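Ticket 1618: sudo password rejected after running the account setup tool
Product: Anisham server image
Opened by: Eulalia Núñez, Edex
Status: resolved

Clean install. I ran the account tool and changed root and the two default users in one pass. The tool reported success. Root logs in fine, but sudo from the "bunnag" account says the password is wrong. SSH with the same password works.
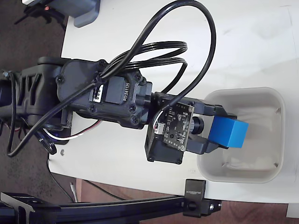 The sudo rules were my first check. The file was readable and the syntax test passed, so I went on to PAM. The login service and the sudo service point at different password files on this image. It's the same kind of check as matching a part by the FD-24125 printed on the side of its servo body: read both labels before swapping anything. One said /etc/shadow, the other a copy made in December.

Reply from support: Please send the output of the service listing and the last lines of the auth log.

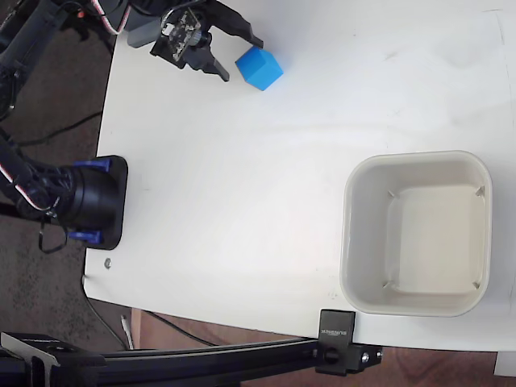 Open gripper fingers beside the blue cube.

Auth log attached, 106 lines. Each failed sudo shows the module reading the old copy. Rebooting made no difference. Re-running the tool for one user only made no difference either.

Reply from support: Known problem in Dravlow build 13. The tool writes the new hash to the live file but does not refresh the copy. Move the copy out of the way, then edit the sudo service so it includes the common auth file. 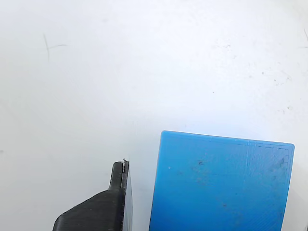

Blue 3D-printed block on the white tabletop, lower right.

Done on the test machine. Kept a root shell open in a second terminal the whole time. sudo now accepts the new password for both users. File mode on the old copy was 840, which isn't a valid mode, so I assume that was a typo in the install notes.

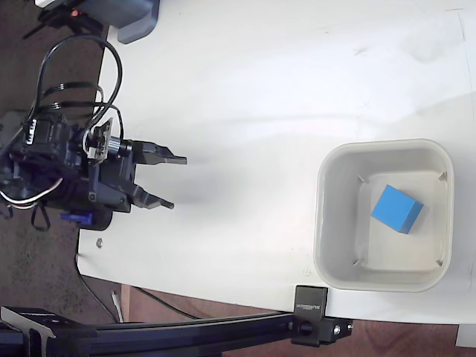
Gripper from the side, cables looped above the arm.

Applied the same change to the main server. Log is clean. Please close.

Closed 2026-04-14. Fix to be included in the next build.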